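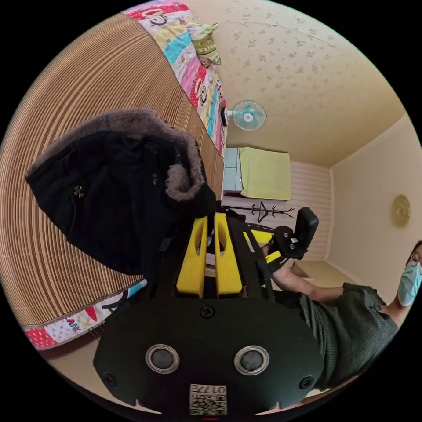

Hand-held gripper with the yellow finger pads, winter jacket on the mat.

If you're pricing up a gripper for jobs at home, start with the laundry pile. I had 600 dollars set aside and nearly blew the lot on the tool itself, until Catrin Pugh asked what I'd budgeted for spare finger pads (nothing!). So now I keep 100 back for pads and screws, and another 30 for labels and odds and ends.

Write down your five most annoying garments before you shop. Thick coats, anything with a fur trim, big floppy black things that swallow the light. Then ask the seller to show you those, not a tea towel.

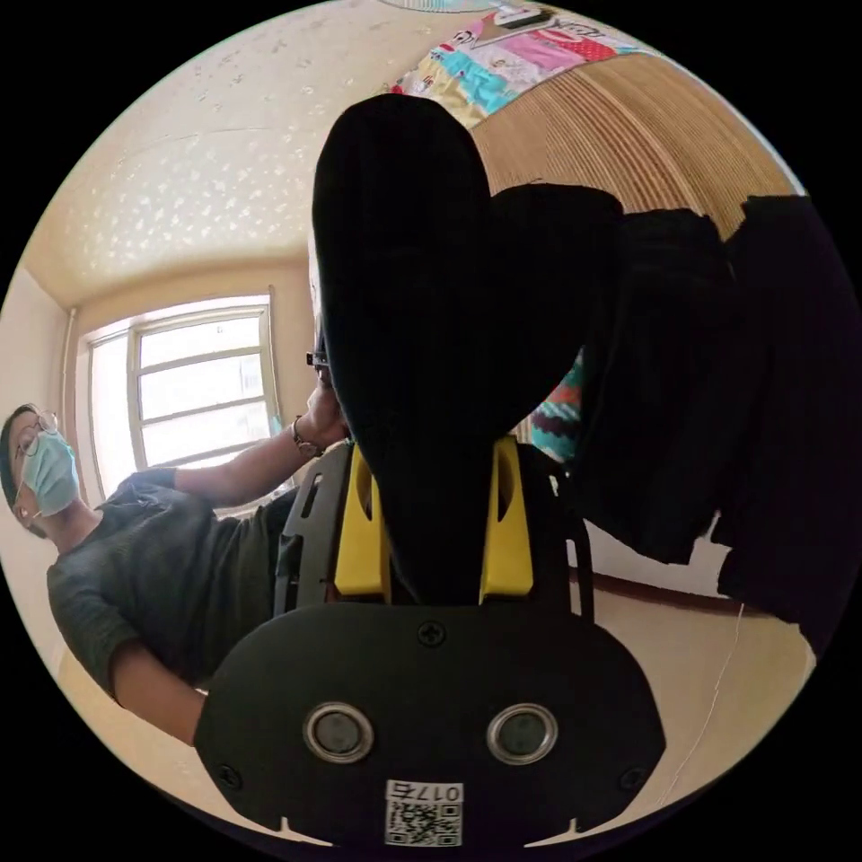

Measure your room as well, with your arms out! I was looking at a full arm from Zumora at 2,000 and it would've needed the bed moved every single time. A hand-held one lives in a drawer, and you can put off the arm until September or whenever the savings recover. Keep the receipt and the box, and check the colour of the replacement pads matches if you're fussy like me.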